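Sezer Hand Project: Progress Report to the Parkton Makers Fund
Shared workshop, Avville
2026-03-26

Summary

The grant paid for parts and bench time to build a two-handed tabletop rig in the shared workshop at Avville. Both hands are now mounted and moving, and we have started handling trials on the main table. The build is behind on wiring and ahead on software. Spending to date is $974, which leaves enough for the parts listed at the end of this report.

Work since the last report

The second hand was the big job this period. The finger tendons in the first version stretched after a few hours of use, so we replaced the cord in both hands and moved the tension screws to where they can be reached without taking the wrist off. That change took 13 evenings, more than planned. The wrist cameras went on after that and have stayed put.

Both hands wear black knit gloves over the printed fingers. Bare plastic slid on smooth items during bench tests, and a glove is cheap to swap when it wears through. We have used up three pairs so far.

The table is set with a mix of small and large items, and the layout is changed between runs. The small cylinders are still the hardest thing we ask the hands to pick up.
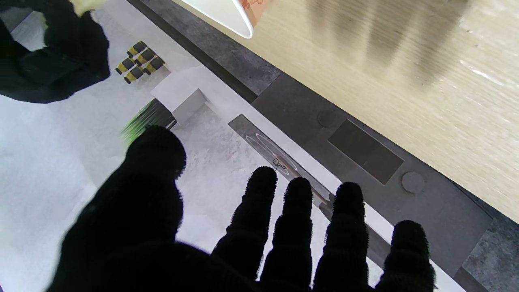
One hand open over the work table, with the yellow and black cylinders on the white mat.

Control runs on Rirkau, the small program we wrote for the first version of the rig. It now sends commands to both arms from one machine. There is still a short lag on the left side when both hands move together — we think it is the longer cable run, and a shorter one has been ordered.

Handling trials

We began with blocks and moved on to produce, as set out in the proposal. Produce is useful to us for its uneven shapes. A bell pepper has lobes and a slick skin, and the thumb has to settle against it before the other fingers are any help. The grip force is set by hand for each item at present. A pressure pad for the thumb is on the parts list.

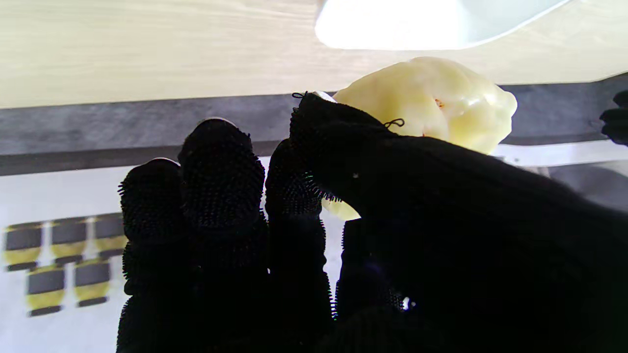
Thumb against a pale yellow bell pepper during handling work.

Problems

Loose threads on the gloves are a nuisance. They can catch on small items, and we trim them before each session now. The knit also hides the fingertips from the wrist camera at some angles, which makes fine placement slower.

Bench time was short in the first part of March. The rig has to be packed away after each session, and setting it up again uses up to 9 minutes of our slot.

Next period

Fit the shorter cable and check the lag again.
Add the thumb pressure pad and log its readings.
Try a thinner glove with a tighter knit.
Build a base plate so the rig can be stored in one piece.

We are not asking for more money at this stage. We do ask that the end date be moved back by 3 weeks to cover the time lost on the tendons.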